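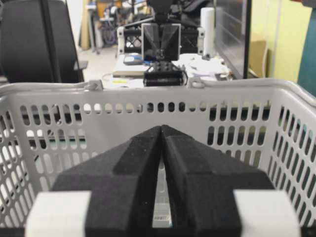

Seul-gi Jeon

Home Forums Arms & Grippers Maintenance New posts Search

Tips close, base doesn't - how much gap do you live with?

Right, I've been putting this one off. We run a two-arm bench cell at Prostwood, mostly picking household bits out of a plastic basket and putting them back in again, and I've got a question about finger alignment before I go and pull it all apart for nothing.

When the fingers shut, the tips meet (near enough) and then there's a gap that opens up as you go down towards the base. It was there in July when I fitted the current set, but I reckon it's grown. I had a feeler gauge in there this morning and got 0.46 mm at the halfway point on the left arm. The right arm is tighter but I haven't measured it properly yet because I got called away, sorry.

For background, the fingers are the Tullel wedge ones, the matte black type, on the standard light-coloured blocks. Cell software is Fluna. Fingers were on 900 cycles when I first noticed anything odd in the closing position, which seems awfully early to me!

What bugs me is the thin stuff. Bulky things are fine, it'll grab a packet or a box all day. But give it something narrow and smooth, with a bit of a curve to it, and it ends up holding it with only the last little bit of the tips.

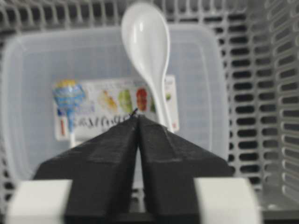 So then the load's all on the points, the thing can pivot, and if the arm is carrying on at normal speed you get a swing on it. I've dropped the closing speed to 45 per cent and that helped a bit, though it could just be that I'm standing there willing it to behave.

Things I've done so far:
- wiped the fingers down with a barely damp cloth, no solvent
- checked the block screws (one on the left arm took an eighth of a turn)
- re-zeroed the gripper in Fluna, twice
- swapped the left and right fingers over, no change at all

Is the gap meant to be there? The Tullel sheet has a drawing with no dimension on it, which is a big help.

steinar_o
Steinar Oddsson

Yes, some gap is meant to be there. The faces are cut so the tips touch first and the rest comes in as you squeeze. If you measured with the gripper only just shut and no force on it, your number doesn't tell you much. Close it at full force, then measure again.

How are you zeroing? If you zero on first contact, the tips are your zero, and every grip after that will be short.

Seul-gi Jeon

Ah. First contact, yes. I just followed the wizard. Will try again under force when the arm's free.

JDHong
Jong-dae Hong

I'd go the other way from Steinar. Don't fiddle with the zero, look at the fingers. Yours have got scuffs and pale dust on the upper slopes, and that's been my early warning on every set I've had. Once the surface goes a bit shiny or dusty up there you lose friction exactly where you need it, and smooth things start to wander. Glazed ceramic is the worst of the lot.

Also, is there a bit of thread or wire sticking up where the tips meet in your second one? Might be nothing, but I'd have a look. I once spent a whole arvo chasing a bad zero and it was a single hair of packing tape stuck between the tips.

steinar_o
Steinar Oddsson

Dust is dust. Wipe it. She's already swapped the fingers over and nothing changed, so I don't see how it can be finger wear. If one was worn the fault should have moved with it.

JDHong
Jong-dae Hong

Not if they're both worn the same, mate. They've done the same cycles on the same side of the same basket.

oi-ling
Oi-ling Shih

Jumping in because we had almost this exact thing over at the Flanagan site. Two questions, Seul-gi. Do your fingers ever come down and touch the basket wall or the floor of it? And do you do the block screws by feel or with a torque driver?

We found ours were getting nudged outwards from knocking the rim on the way in. It doesn't look like much from the wrist camera, but the block shifts a whisker and the fingers splay at the bottom. The screws still felt tight. I ended up putting a paint-pen line across each block and its mount, so you can see if it's crept. Takes no time, and I check the lines whenever I'm wiping the lens anyway.

The other thing we changed was the approach. We raised the hover height over the basket and came straight down for the last bit - no more sliding in at an angle over the wall. Slower, and I got grumbled at, but I stopped replacing fingers so often.

Seul-gi Jeon

By feel, I'm afraid :( And yes it does kiss the basket now and then, the slotted side on the right more than anywhere. Paint-pen idea is brilliant, pinching that.

OK so update. Got the left arm for an hour. Measured again at full force and it came down to 0.2 mm, so Steinar gets that one. Then I pulled both fingers off, cleaned between the tips with a soft brush and did the block screws with a proper driver. There was fluff in there, so Jong-dae can have half a point.

Re-zeroed under force, not on contact. Narrow things now sit a bit lower between the fingers. It's better, I wouldn't call it fixed. I still get a bit of pivot if it grabs well away from the heavy end, but that's more of a where-you-grab problem and I can't blame the hardware for it.

eunseong_y
Eun-seong Yoo

Did you re-zero the other arm the same way? If one's on contact and one's on force then a handover between them will squeeze differently at each end. Fluna keeps the zero per arm and it won't warn you.

Seul-gi Jeon

I had not. Doing it now, thank you!!

JDHong
Jong-dae Hong

Half a point, I'll take it. Still reckon you should order a spare set of fingers.

Last edited 10/30/23

Related threads
Wrist camera drifts out of focus after a lens clean
Fluna: zero lost after e-stop on one arm only
Which torque driver for small gripper screws?
Tullel wedge fingers vs flat pads for thin handles
Cable chafing at the second wrist joint
Basket keeps walking across the bench, what do you use to hold it?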